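Teaching by the handful

At Astau, the first skill a new recruit learns is how to open and close a pair of black fingers without looking at them. The second is how to be slow.

The company collects demonstrations for household robots: people carry out a chore with a hand-held gripper, and the recorded movement is used to train a machine to do the same. Its programme on bedrooms and linen, known internally as Blackburn, has been running since May. It has produced 3002 accepted demonstrations, most of them between 11 and 52 seconds long.

"People assume the hard part is the model," says Mayu Koyama, who runs data collection. "Most of my week goes on hands. Two people will pick up the same pillowcase in ways that have almost nothing in common, and the robot has to make sense of both."

Two ways to show a task

There are two established methods. In remote control, an operator sits at a pair of handles and a robot copies the motion. What is recorded is exactly what the robot did, with its own joints, its own limits and its own delay. The data is clean and expensive. An operator at Astau's workshop completes a simple fold at a third of the speed of an unaided person, and the robot has to be carried to wherever the task is.

The hand-held method leaves the robot behind. The demonstrator holds a gripper with the same finger geometry as the one fitted to the arm, and a camera mounted on it records what the fingers approach and touch. The path of the tool through space is worked out afterwards from the video and motion sensors. A kit fits in a rucksack, and a session can be held in any flat whose occupant agrees to it.

The cost appears later. A human wrist will turn through angles that the arm cannot reach, and a human elbow does not collide with a wardrobe in the same places. Karthik Kumarasinghe, who writes the filtering software, replays each path on a simulated arm and rejects those it cannot follow. In the early weeks he was discarding one in four. Coaching has reduced that, though he will not give a current figure until the next batch has been checked.

Why linen is awkward

Rigid objects forgive a good deal. A mug held slightly off centre is still a mug. Cloth changes shape when it is touched, and a folded set on a patterned bedspread gives a vision system two problems together: finding the edge of the item, and deciding how many layers the fingers should take.

Blackburn's instructions therefore specify the approach in some detail. The fingers come in open, low and from the near side. They stop short of the item before closing. The demonstrator grips through the full thickness, lifts vertically for a hand's width and only then travels.

Other belongings stay where the household left them. Nilmini Siddiqui, who schedules the home sessions, regards this as the rule most often broken. "They tidy," she says. "They're in somebody's bedroom and they want to be polite. Then we have 200 recordings of very neat beds."

Light is not controlled either. Curtains may be open or drawn, and the demonstrator's own shadow often falls over the work. Fast movement is the one visual fault that is policed, as blur takes detail from the places where the fingers meet the fabric.

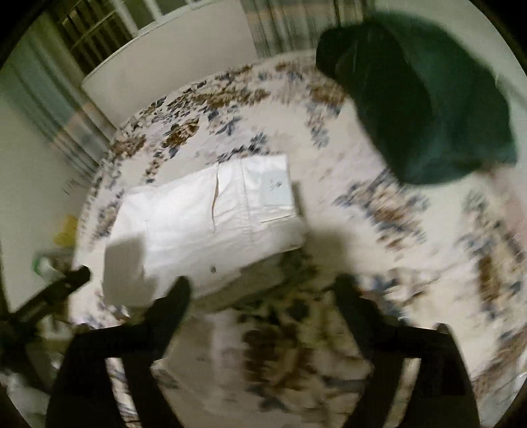
What the robot makes of it

Training takes place on an arm made by Esard, fitted with matching fingers. Given demonstrations from a single bedroom, it performs well in that bedroom and poorly next door. Adding homes helps more than adding repetitions, a result that has changed how Siddiqui plans her calendar. No demonstrator now spends more than one morning at an address.

Failures cluster at the moment of closing. The arm reaches the right place, hesitates, and takes the top layer only. Koyama's team has begun mixing in a small share of remote-control recordings that cover just that part of the task – the final approach and the grip – so that the model sees some examples made with the arm's real timing. Kumarasinghe expects the proportion to stay low.

The next tasks on the list are fitted sheets and duvet covers. Both need two hands, and the second gripper is still being calibrated.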